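Notes pour l'intervention : la cellule Dulta à deux bras, retour d'essai

Diapo de titre. Laisser affichée pendant que les gens s'installent. Dire bonjour, rappeler que les questions se prennent au fil de l'eau, sauf celles sur les prix, à garder pour la fin.

Pourquoi cet essai
Nous cherchions une cellule de table à deux bras pour des tâches de rangement et de mise en sac. Petits objets, formes irrégulières, contenants souples. Trois offres demandées, deux réponses exploitables. Kernard proposait une prestation complète avec programmation sur place. Skonia proposait le kit Dulta, à monter soi-même, avec une assistance à distance. Nous avons pris le kit en location pour 9 semaines. Dire clairement que la location a été payée au tarif normal et que Skonia n'a pas relu ces notes.

Ce qu'on reçoit
Les deux bras, leurs pinces à deux doigts, le rail en aluminium qui relie les bases, l'enceinte avec ses montants et ses panneaux, le faisceau de câbles. Le poste de calcul n'est pas compris. Signaler que la liste de colisage est en anglais seulement et que deux références ne correspondent pas aux étiquettes des sachets. Nous avons perdu une matinée là-dessus. Skonia a répondu dans l'après-midi avec une liste corrigée.

Montage
Il faut être deux pour les panneaux. Une personne seule peut faire le reste. Commencer par le rail, poser les bases ensuite, les panneaux en dernier. La notice donne l'ordre inverse et on se retrouve à travailler les bras tendus par-dessus la paroi de gauche. Passer les fils dans le peigne avant de serrer les supports, sinon tout est à reprendre.
Le motif à chevrons des parois : la question revient chaque fois. Répondre que les panneaux sont livrés comme ça, qu'il existe une version unie, que nous ne l'avons pas essayée. À l'œil, c'est fatigant sur une journée. Pour les images, aucun souci constaté chez nous, mais nous n'avons pas fait de comparaison.

Prise en main
Les bras se pilotent d'abord à la main, par téléopération, pour enregistrer des démonstrations. Compter une demi-journée avant qu'un opérateur soit à l'aise. Le bras gauche est plus difficile pour les droitiers, ce qui n'étonnera personne dans la salle, mais il faut le prévoir dans le planning. Chez nous, les premières séries ont été jetées.
Le logiciel fait son travail. L'interface est sobre, les raccourcis sont bien choisis. Un défaut gênant : si on ferme la fenêtre pendant une sauvegarde, l'enregistrement est perdu et aucun message ne le dit. Skonia annonce un correctif, sans date.

Pinces
Les pinces d'origine tiennent bien les objets étroits. Elles sont moins bonnes sur la porcelaine et le verre épais. Golob vend des doigts souples qui se montent sur la même embase, avec trois duretés au catalogue. Nous avons essayé la dureté moyenne pendant la seconde moitié de la location. La prise est meilleure sur les bords arrondis, moins bonne sur les anses en tissu. Nous sommes revenus aux doigts d'origine pour les sacs.
Prévoir des doigts de rechange à la commande. Le délai a été plus long que celui annoncé.

La tâche des sabliers
Passer plus de temps ici, c'est la partie que les gens viennent voir. Des petits sabliers en plastique de plusieurs couleurs, éparpillés sur le plateau, à ranger dans un sac en jute ouvert. La tâche a l'air simple. Le corps étroit se prend bien si le sablier est couché en travers de la pince. Couché dans l'axe, il roule. Quand ils sont en tas, il faut souvent écarter un voisin avec un doigt avant de saisir celui qu'on veut. Le second bras peut tenir le bord du sac, et c'est ce que nous conseillons, même si l'opérateur trouve cela plus lent au début.
Les anses compliquent tout. Une anse qui retombe sur le plateau se fait pincer avec l'objet, et le sac vient avec. Nous avons gardé ces cas dans les essais au lieu de replier les anses avant chaque départ.
Vaisselle et présentoir métallique restent dans l'enceinte comme objets à ne pas toucher. Le logiciel ne les connaît pas, c'est à l'opérateur de passer à côté. À mentionner si quelqu'un demande s'il y a un évitement automatique : la version louée n'en a pas.
Ne pas promettre de taux de réussite. Nos conditions ont changé en cours de route (doigts, position du sac, opérateurs) et un chiffre unique ne voudrait rien dire.

Entretien
Resserrer la visserie du rail à la fin de la première semaine, puis tous les mois. Essuyer le plateau blanc, il marque vite. Vérifier les gaines annelées des bras, surtout au coude. Un connecteur de pince s'est desserré une fois, du côté droit, et le bras s'est mis en défaut proprement. Redémarrage, rien d'autre à signaler.

Assistance
Skonia répond par courriel en semaine, jusqu'à 3 échanges par mois compris dans la location. C'est peu au démarrage et suffisant ensuite. Chez Kernard, l'assistance fait partie de la prestation, mais tout changement de tâche passe par un devis.

Prix et suite
Ne pas projeter la grille tarifaire, elle nous a été remise à titre confidentiel. Dire que l'achat devient intéressant si la cellule tourne toute l'année et que la location reste correcte pour un projet court. Nous prolongeons avec les pinces d'origine, sans l'option d'évitement. Décision d'achat en janvier.

Garder la dernière diapo affichée pendant les questions. Les fichiers de réglage sont à demander à la sortie, avec la liste de colisage corrigée.

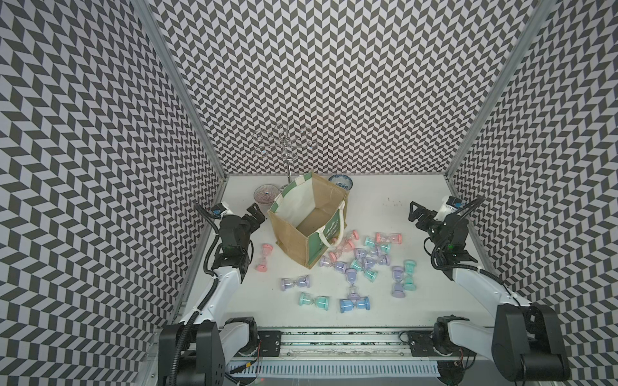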